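Vinegar on hard water spots, shower glass

neltmont_gal
Posts: 40
We moved to Clomberg in May and the water here is very hard. The shower door already has white spots that dish soap won't touch. Is plain vinegar safe to use every week, or should I buy something stronger?

pipewrench19
Posts: 1757
Vinegar is fine on glass. Mix it half and half with warm water, spray, wait 11 minutes or so, rinse. Keep it off marble and any natural stone.

grout_and_about
Weekly is too much in my opinion. It was hard on my grout. I squeegee after every shower and only use vinegar once a month.

pipewrench19
Sealed grout holds up. Mine is nearly 19 years old and I've used vinegar on it the whole time.

tubside
I clean rentals over in Neltmont, same water. I mix everything myself and keep each mix in its own bottle.
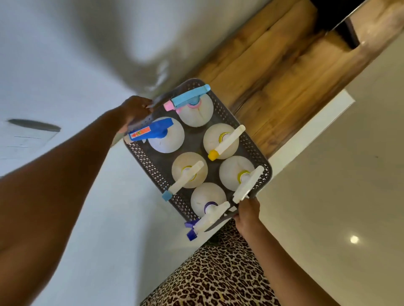 Spray bottles in the carry basket

Label them if you do this. Never put vinegar and bleach in the same bottle, or on the same surface one after the other.

grout_and_about
Agree on the bleach. Still don't agree on the grout.

neltmont_gal
Thanks all. The tile is ceramic and I don't know if the grout was ever sealed. Has anyone tried the Nekton softener?

tubside
No, I only know the Weerasinghe one. Test your water first.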